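Solís Serving Bowl, Large

Home / Tableware / Bowls / Serving

Item 1397
Sold singly
In stock at Prunport, ships in 5 working days

The Solís serving bowl is the largest piece in the Hovetti everyday range. It has a rounded-square outline, so it sits closer to the edge of a table or shelf than a round bowl of the same capacity. The ground color is white, and the pattern is floral, in beige, gray and brown.

The large flower is on one side of the bowl, with a smaller blossom near the rim above it and thin curling stems between the two. The opposite rim has a pale gray outlined motif. Some parts of the print are very faint. This is how the pattern is drawn, and it is the same on every bowl in the range.

It is a good size for salad, pasta, rice or bread for a family table. Customers also buy it for fruit. The white ground goes with plain white bowls and with darker patterned ones, so it does not need a matching set.

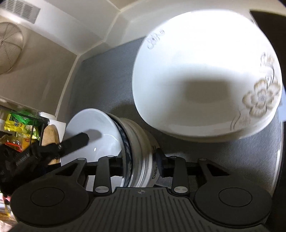
Can I put it in the microwave?
Use it for short reheating only, at medium power, and take it out with oven gloves. It should not go in a conventional oven or under a broiler.

Care

Dishwasher safe on a normal cycle. Place it on the lower rack, leaning, and keep it clear of other dishes so the rims do not knock together. For hand washing use a soft sponge. Scouring pads and powder will dull the print over time.

Let a bowl that has been in the refrigerator come back to room temperature before you add hot food.

Storage

Smaller bowls can be kept inside it. Put a sheet of paper towel or a felt divider between pieces if the stack is moved often. We sell felt dividers in packs of 11 under the Zaltia name. They can be trimmed with scissors.

Delivery and returns

Each bowl is packed in its own carton with molded pulp corners. Orders over $100 ship free. Returns are accepted on unused bowls in the original carton. If a bowl arrives chipped or cracked, keep the carton, send us a photo of the damage and we will replace the bowl without asking for it back.

For restaurant and catering quantities, write to Akosua Zakaria in trade sales. Questions about an existing order go to Delali Akolgo at the Prunport warehouse. Please include your order number.

Also in this range: Solís cereal bowl, Solís side plate, Solís oval platter (back in stock in April)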